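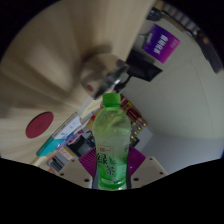
Clullby Offices – Second Floor Safety Check
Inspected 21st May

Fire exits: Clear. East door sticks at the bottom and needs planing.
Extinguishers: 3 on the floor, all in date. Next service October.
Emergency lighting: 2 units failed the test by the Gál suite. Rillard to replace batteries.
Electrical: Extension lead under the reception desk is overloaded. Remove it and fit a wall socket.
Floors: Carpet edge lifting outside the copy room – taped for now, still a trip hazard.
Meeting rooms: Drinks on tables must have caps on and sit on coasters, away from floor box outlets. 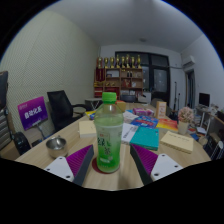 Capped bottle on a coaster, conference table.

Storage: Top shelf is over the 500 lb limit. Move the paper boxes down.
First aid: Kit is short on burn dressings. Reorder from Plurance.
Result: Pass with actions. Recheck the lighting before sign-off.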